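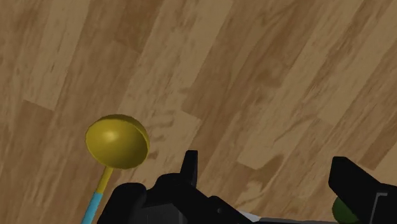
Leandro Painemal

Ticket 1618 - Label printer at Favthorpe drops the last line of the address
Status: Solved
Opened: 2021-02-24
Product: Sturiver shipping module

Since the update to the shipping module, labels from the packing desk at Favthorpe come out without the postal code. The rest of the label is fine. The name, street and city print where they should, then there is blank space where the postal code goes. It happens on every order with two street lines. Orders with one street line print normally.

What I have tried so far:

Turned the printer off and on. No change.
Loaded a new roll of labels and ran the paper calibration from the printer's own menu. No change.
Printed the same order to PDF. The postal code is missing there too, so I don't think it is the printer.
Printed from the other computer in the office. Same result.

The template is the one we have always used, named Hedard small. I can attach a PDF of a bad label if it helps.

Leokadia Zalewska, Support
Thanks for the PDF. Please go to Settings, Shipping, Templates, open Hedard small and tell me the value in the field "Address block height". Also let me know whether "Shrink text to fit" is checked.

Leandro Painemal
Height is 76. Shrink text to fit is not checked. I don't remember it ever being checked, but Constanza Quiroga set up the templates and she is out until tomorrow.

Leokadia Zalewska, Support
A block height of 76 holds four lines at the default text size. A two-line street address needs five. The old version let the text run past the bottom of the block, and the new version cuts it off there. Please try this:

Make a copy of the template first and name it anything you like.
In the copy, check "Shrink text to fit" and save.
Reprint order 251, the one in your PDF, using the copy.

Leandro Painemal
Did that. The postal code is back but the text is now very small. The carrier's driver said he could read it, but I would rather not send out a whole day's orders like that. Can I make the block taller instead?

Leokadia Zalewska, Support
Yes. Uncheck the box again and set the height to 95. You will also need to move the barcode down by 19 or the two will overlap - the field for that is "Top" in the barcode section. Reprint the same order and check that the barcode still scans.

Leandro Painemal
Changed both. All five lines print at the normal size and the barcode scans. I ran 13 more labels from this morning's orders, with one and two street lines mixed, and they are all complete. I have made the copy the default for Favthorpe.

One thing left over: the return address on the big template still says Henríquez, the old warehouse name. Is that in the same place?

Leokadia Zalewska, Support
No, the return address comes from Settings, Locations. Change the name there and every template will pick it up. I'm marking this one solved. Reply here if the postal code goes missing again and the ticket will reopen.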